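Workroom notebook, November – mohair rabbit, second try

Pattern is the Farow rabbit, the small one, with my longer ears. So happy to be back at this one!
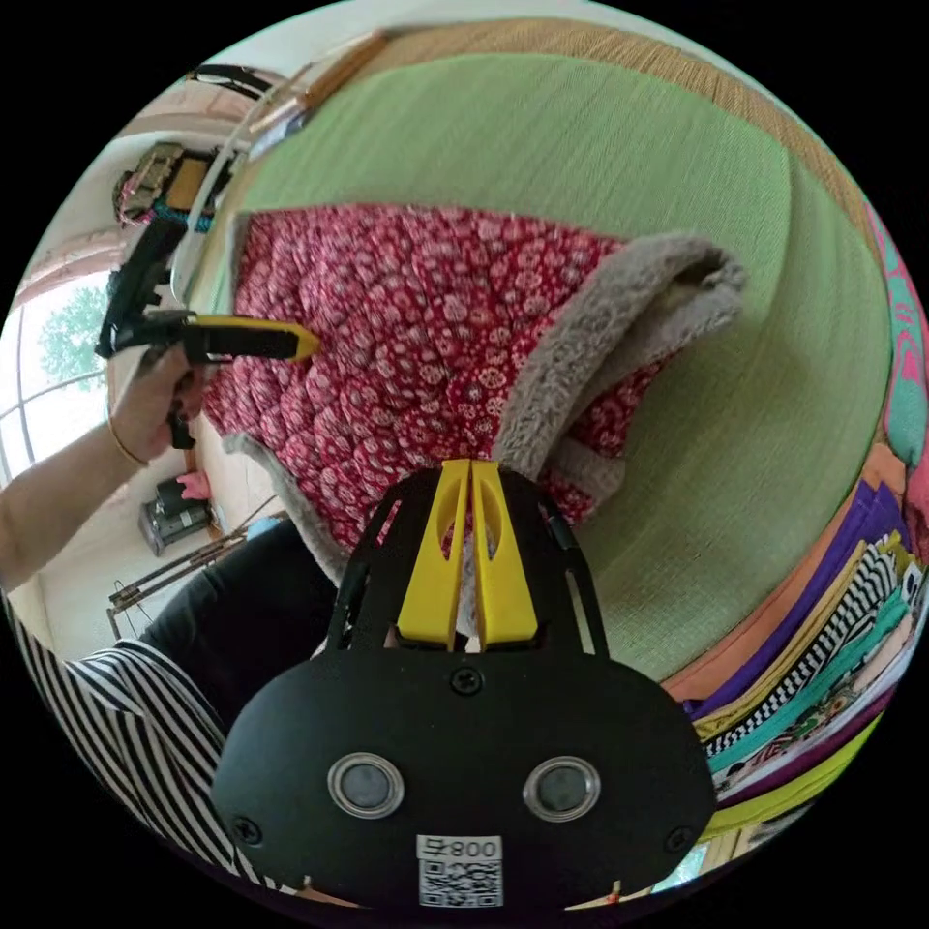 Cutting and ears

Traced everything onto the backing with the nap running down, then checked the arrows again (I flipped a leg last time and had to live with it). Small sharp scissors, snipping only the backing so the pile stays long at the edges. The ears got 5 mm extra at the base and it makes such a difference – they fold into a proper little cup now instead of flopping open.

Head

Stuffed far harder than feels sensible, nose first, with the wood wool Hamish Baird passed on to me. It packs down beautifully and the muzzle holds its shape while I stitch. Nose is perle thread, third attempt, unpicked twice. Worth it!

Eyes: tried 8 mm glass and he looked startled. Going down a size once the Dirnberg order comes.

Joints

Cotter pins in the arms are turned and tight. The left leg still wobbles, so that one comes out again before I close the back. Must remember to leave a longer opening, about 2 inches was a real squeeze for my fingers.

Still to do

Redo left leg. Pellets in the tummy, not too many. Ask Hamish if he wants his long doll needle back or if I can hang on to it until the ears are on.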